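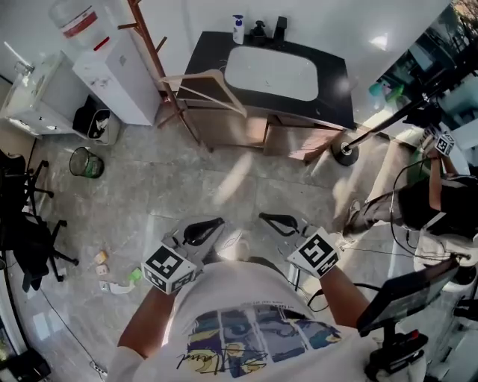
Small Rooms and Shared Spaces > Show us your fix-ups
Thread: Vanity in a work room, wood-grain drawers, black top. Keep the coat stand where it is?

tileandtimber
Posted Apr 11, 2026

Hi all, long-time reader, first proper thread! We've got a small shared room at work that has to be an office, a tea spot and a wash-up corner all at once, and I've been given a free hand to sort it out. I am ridiculously excited.

What we've got: big grey marble-pattern tiles right through, a vanity with a black countertop and a white rectangular basin, wood-grain drawers underneath, black tap. Tall wooden coat stand next to it. Over in the other corner there's a water dispenser up on a white cabinet, then a white desk with drawers and a couple of black wheelie chairs. One bin with black bags in it, plus a little round mesh wastepaper basket with a green liner.

I love the vanity. The black and the timber look together is gorgeous and I'll hear no criticism of it. The floor is my problem. Wrappers and little boxes and bits of paper end up on the tiles over by the desk, and there's a cable running to a power strip that I'd like to get up off the floor. And a wooden hanger lives propped against the front of the vanity when the coat stand is RIGHT THERE.

Budget is $300 all up. Questions:
1. Coat stand beside the sink, yay or nay?
2. Where do the bins go?
3. How do I get people to pick up after themselves without being a dragon about it?

Dela

Ernmont_Arne
Oh this is a lovely little project! Black tap with a white basin is my favourite combo, we did the same in our laundry last July and I still grin at it every morning.

Coat stand: nay from me. Coats and basins don't mix. Somebody shakes their hands and your good jacket cops it. I'd move it over near the door and put a towel hook where it was.

Bins: bring one to the sink. Paper towel is most of your rubbish in a wash-up corner and people won't walk across a room with a soggy one.

rothe_r
Disagree with Arne on the coat stand. If it has pegs at different heights it's the best towel rack money can't buy. Hand towels on the low ones, tea towels above, aprons up top. Everything drips onto tile and tile doesn't care. I'd buy a separate row of wall hooks for coats, which is a cheap fix and gets them away from the splashing.

Agree on the bin though.

Ernmont_Arne
Reinhold, you'd hang towels off a chandelier if we let you.

rothe_r
Only if it had pegs.

tileandtimber
Ha! OK, more detail for the towel debate. It's a reddish-brown timber one, quite tall, with short pegs like little branches coming off it, and it stands against the white wall. I reckon it looks terrific there, which is half the reason I don't want to shift it.

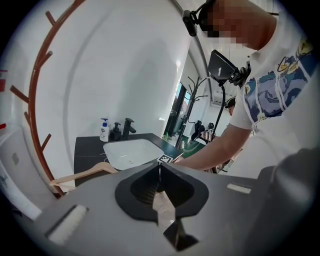
Soaps are next on my list. We've got two on the back edge by the tap, one a white plastic bottle with a blue pump and the other black. The black one matches the tap beautifully. The white and blue one is whatever came home from the shops and it bugs me more than it should. Decant it? Replace it? Is a matching pair too precious for a work sink?

kitchenpig87
Not too precious at all, go for it! I bought a pair of Brovness pump bottles, matte black, and they've held up really well. One for hands and one for dishes, with a small label on each. Do NOT skip the labels. We had three weeks of people washing mugs with hand cream.

Also a little tray under the pair so you're not wiping soap rings off a black counter forever. Black shows everything. Soap scum, toothpaste, dust, the lot. I adore mine and I wipe it twice a day.

Erno_H
I'll be the grump. Leave the original bottle. When it's empty you chuck it and put a new one down, and everyone can read what's in it. With decanting, someone (you, Dela) has to refill and wash out the bottles, and in a shared room that gets old by the second month.

Spend the money on the cable instead. Stick-on trunking along the skirting, nice and flat, and screw the power strip to the underside of the desk if the desk can take it. Check how far it'll be from that water dispenser and the basin before you pick a spot. If it's anywhere near splashes, ask a sparky.

tileandtimber
Ernő, that's fair, and I have already been named the refiller in my head. I still want the matching pair. Sorry!

Trunking is a yes. I measured the run this arvo and it's 1262 mm to where I want the strip, so one length should do it with a bit to trim.

timo_k
Different thought on the mess on the floor. You've got a desk with drawers, so is anything in them? In our room people dropped stuff near the desk when the drawers were crammed with old manuals. We emptied the top one, put in a shallow Hadent divider, and called it the "pockets" drawer. Keys, snacks, loose bits, all of it goes in there. The floor was clear inside a week and we didn't put up a single sign.

And the mesh basket is too small for a shared desk. Keep it for paper only and let the bigger bin do the work.

kitchenpig87
Love the pockets drawer! Stealing that.

Ernmont_Arne
My cousin Timo is full of good ideas and has never once tidied his own ute.

Signs do work if they're friendly. Ours says "Crumbs this way" with an arrow to the bin.

Erno_H
Ours said something similar and ended up in the bin.

tileandtimber
You are all legends. Where I've landed so far:

Coat stand stays by the vanity for towels (sorry Arne), wall hooks go up near the door for coats. I found a Nolte rail with five hooks for $70 which looks sturdy.
Hanger goes on the new rail.
Second bin beside the sink, mesh basket for paper.
Trunking for the cable, strip under the desk if it fits.
Top desk drawer becomes the pockets drawer.
Black pump bottles, labelled, on a tray.

Still undecided about a mat in front of the basin. The tiles get slippery when someone's been enthusiastic with the tap, but the chairs roll through there and I can see a mat bunching up under the castors.

rothe_r
Low-pile with a rubber back, and keep it short enough that it sits inside the width of the vanity. The chairs will go around it.

Ernmont_Arne
No mat. Squeegee on the lowest peg of Reinhold's precious towel tree.

rothe_r
I hate that I like that.

tileandtimber
Squeegee it is, and I'll try a mat if that fails. Hooks are going up first, I'll report back once I've found the drill!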